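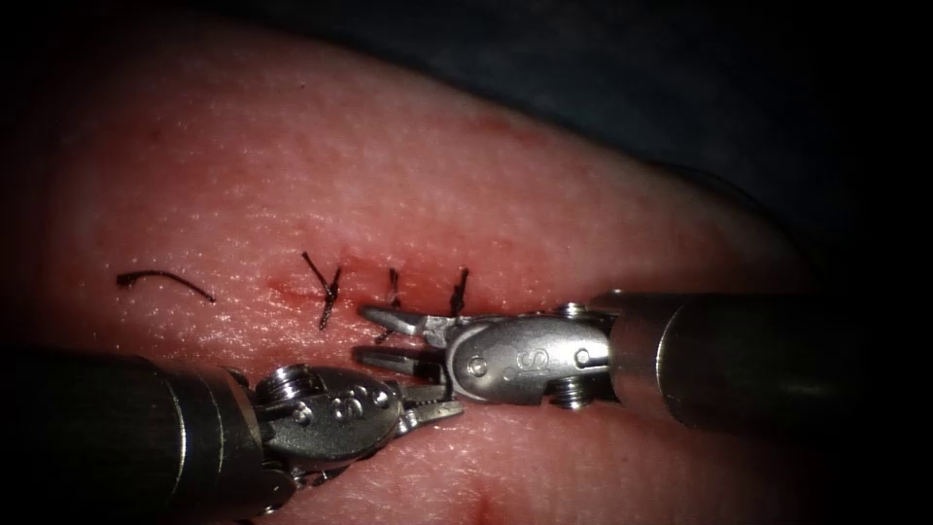

How do I find out whether the vote totals for my town add up?

Start with the certified results from your election office, look for the number of ballots cast, and compare everything else to that one number. It takes an evening at most, you don't need any special software, and the only math involved is the kind you'd do on the back of an envelope.

I put this page together after the last town election in Skendgate, when a flyer went around saying that there were 4,000 ballots in a town with 3,951 registered voters. You can imagine how that went over at the grocery store. I spent a Saturday with the paperwork and a pot of coffee, and by dinnertime I understood it a good deal better than I had at breakfast. I've tried to write down the steps in the order I wish I'd taken them (my own order involved a lot of backtracking and one very long phone call on hold).

What you'll need

The certified results for your town, which may be called the canvass, the official statement of votes or the abstract. A list of registered voters by precinct, totals only; you don't need anybody's name. A copy of the sample ballot. Something to write on. If you can print the results, do, it's much easier to scribble in the margins than to flip between windows.

Step 1. Get the final version

Election night numbers are unofficial. They're put up fast so that everybody can go to bed, and they leave things out: mail ballots that came in on time but haven't been opened yet, provisional ballots, ballots that a machine couldn't read and that have to be looked at by people. In the days that follow, those get added and the totals move. That's ordinary, and it happens in sleepy elections as much as in exciting ones.

So look at the top of the page for the word "certified" or "official." If it says "unofficial" or "partial," or gives a number of precincts reporting that isn't all of them, you have an early copy. Bookmark it if you like, but don't do your checking with it. If the final one isn't online, call or email the clerk and ask when it will be. Small offices often have it on paper weeks before it gets onto the website, and in my experience they're perfectly happy to make you a copy if you ask nicely and don't turn up five minutes before closing.

Step 2. Write down three numbers

Before you look at a single candidate, find these and put them at the top of your page:

Registered voters
Ballots cast
Turnout

For Skendgate the sheet gave 3,951 registered voters and 1,847 ballots cast. Divide the second by the first and you get just under 47 percent, and that's what the sheet had for turnout, too. If your own division doesn't match the printed turnout, check that both numbers come from the same line. I once spent a good half hour being suspicious of a county when I'd simply read the registration for one precinct and the ballots for another.

Now, about that 4,000. It did come from a real document, and I'll admit I was relieved to find it. It was the number of ballots ordered from the printer. Towns that use paper order enough to go around, with extras for spoiled ballots and replacements, and the order form sits in the same folder as the results. Somebody had picked it up and read "ballots" as "ballots cast." An easy mistake, and once it's on a flyer a hard one to call back.

Step 3. Check each contest against ballots cast

Go race by race. For each one, add up the votes for every candidate, then the write-ins, then two items that a lot of people skip over: undervotes and overvotes. An undervote is when the voter left the contest blank or picked fewer choices than allowed. An overvote is when the voter picked too many, so that none of the choices in that contest can be counted.

In a contest where you vote for one, all of those together should come to the number of ballots cast. Some offices count an overvote a little differently from their neighbors, so read the notes at the bottom before you get excited.

Where it gets confusing is a contest where you can choose more than one. Our council race said "Vote for no more than 2." Every voter had up to two votes to give, so the candidates' votes added together could be, and were, higher than the number of people who voted. Multiply the ballots cast by the number of choices allowed, and that's your ceiling. This is where the sample ballot earns its place on the table! Without it you can't always tell which contests work this way.

Step 4. Look at the precincts one at a time

The town total is only the precinct totals added up, and errors, when there are any, tend to be in the pieces. Our precincts are Moodley and Sunalia, and Moodley is by far the bigger of the pair. Copy out registered voters and ballots cast for each, and add them yourself.

Watch for a line labeled "absentee," "early" or "central count." Some places fold those ballots back into the home precinct, and some report them as if they were a precinct of their own. In the second case you'll see a line with plenty of ballots and no registered voters at all, which looks dreadful until you know what it is. Lolano, the next town over, reports its mail ballots that way, so putting their sheet side by side with ours is like comparing recipes where one cook measures by the cup and the other by weight.
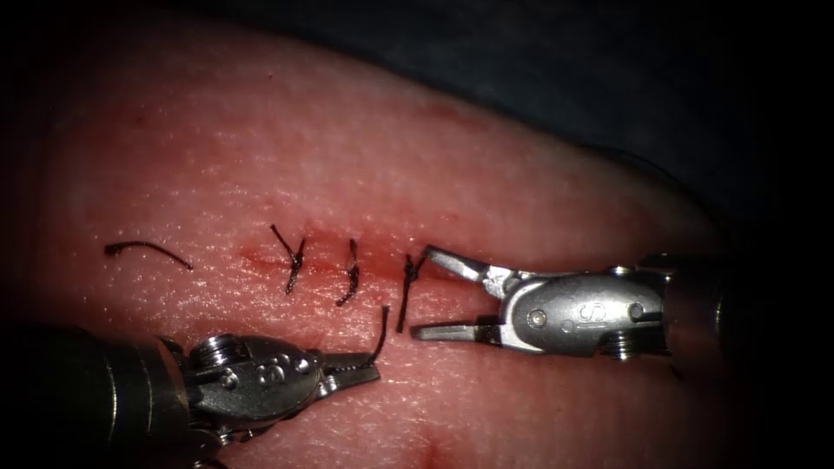
One reader from Lolano wrote in to say that she had done all this and still came up with more ballots than names signed in at the polls, and wondered whether she ought to be worried. Her first thought had been to post it in the neighborhood group and see if anyone else had noticed, but she decided to sleep on it.

I'm glad she did, and I'd tell her the same thing I'd tell anyone. The sign-in book covers the people who came through the door. Mail ballots are tracked on a separate list, and so are provisional ballots in many places. Add those lists to the book before comparing. If there's still a gap, look for a document called a reconciliation report or a ballot accounting form, where poll workers write down the ballots they received, used, spoiled and sent back, with a note about any difference. A difference of a ballot or so with a handwritten explanation (a voter signed in, looked at the line and went home) is the sort of thing those forms are for. A larger one with no note deserves a question.

Step 5. Ask your question in writing

Suppose you've been through everything and something still doesn't fit. Write to the clerk, keep it short and be exact. Say which document, which page, which line, what you expected and what you found. Something like this works nicely:

Hello, I'm looking at the certified results for the town election, page one, Moodley precinct. I added the votes, write-ins, undervotes and overvotes for town council and got a different total from the one I expected from the ballots cast. Could you tell me how overvotes are counted in this contest, or point me to the right form? Thank you.

You'll notice it doesn't accuse anyone of anything. It's quick to answer, and you'll have the reply on paper. If the reply is that they've found a typo, they can correct it, and you've done your town a kindness.

Ask soon, though. The window for requesting a recount or contesting a result is short almost everywhere, sometimes only a few days after certification, and it varies by state. The clerk can tell you the deadline, and it's a good idea to ask for it in the same email.

Step 6. Share what you found, with the paperwork

If a wrong number is going around, a calm post with the source attached does more good than an argument. Put the correct number first, say what it is, and link to the sheet or add a copy of the page. Mention the mistaken number once, explain where it came from if you know, and leave it there. I put mine up on the library bulletin board as well, with the turnout worked out in pencil so people could do the division for themselves.

A few words you may run into

Canvass: the review and adding up that turns election night numbers into official ones.

Provisional ballot: one that's set aside until the office confirms that the voter was eligible.

Spoiled ballot: one that a voter made a mistake on and handed back for a fresh one. It isn't counted, and the replacement is.

Residual vote: undervotes and overvotes lumped together. If your sheet has this in place of separate lines, use it in Step 3 and carry on as before.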